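Category: Minutes & Agendas

Porgate Residents Association – monthly meeting, July 26, 2024

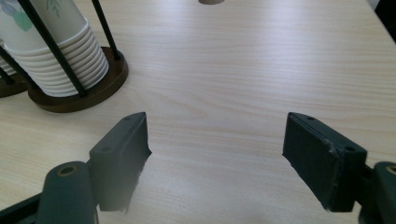

Present: Kastriot Halilović (chair), Carmela Sartori, Angelica Lumbao, Kaja Kļaviņa. Deividas Eglītis joined during item 3. Minutes by Kaja.

1. Last minutes
Approved. One fix – the fence quote was from Jankauskaitė, not Zivis. Kaja to correct the copy on the notice board.

2. Parking on Beder Street
Long discussion. Carmela has had complaints from the even side again, mostly delivery vans blocking driveways in the morning. Kastriot wrote to the city in January, got an automatic reply, nothing after that. Angelica thinks we should ask for a loading zone at the top end by the bakery. Carmela against, says it takes two spots from people who have no driveway. No agreement. Kastriot to call the city and find out if a loading zone can be mornings only. Back on the agenda next time.

3. Fence behind the playground
Two quotes in. Jankauskaitė will replace the whole run, wood posts, can start in September. Zivis cheaper but only repairs the leaning part and wants the old panels reused. Deividas looked at the panels with the Zivis guy and says the bottom boards are soft most of the way along, would not reuse them. Question about whether the gate is included – it is in the Jankauskaitė quote, not clear in the other one. Angelica asked if the gate could open outward so strollers can get thru easier. Deividas to ask both.
Vote: go with Jankauskaitė provided the gate is included in writing. Four for, Carmela abstained (wants to see the Zivis price with new panels first).

4. Block party
Date still open. Street closure form needs to be in 29 days ahead. Fee went up. Agreed to cap spending at $300, same as last year, not counting the fee.
– Food: potluck again. Last names A to M bring mains, N to Z sides and dessert. Angelica to redo the flyer, last one had the wrong end time.
– Tables: we have 10 folding tables in the church basement, one has a bad leg. Deividas will look at it.
– Music: Carmela's nephew's band offered. Kastriot wants them done by 9. Carmela will pass it on.
– Bounce house: no. Insurance.
Need more people for clean up, only three signed up so far.

5. Storm drain at Beder and 11th
Backs up every time it rains hard. Angelica has reported it twice online and has both ticket numbers. Water was up over the curb at the corner house again. Kastriot asked everyone on that corner to file there own report, seems to move things along faster when there are several. Deividas said leaves are part of it and he'll rake the grate out before the next storm, but it needs a proper cleaning from the city.

6. Newsletter
Kaja needs items by the end of next week. Short ones please. Paper copies only for those who asked, 11 households on the list at the moment. Carmela offered to drop them off.

7. Other
– Someone left a couch by the mailboxes. Bulk pickup requested.
– Key for the notice board is missing. Kastriot thinks he has the spare somewhere.
– Angelica asked about a dog waste station near the park entrance. Ran out of time, moved to next meeting.

Closed 8:50. Next meeting same place, date to be emailed. Carmela bringing coffee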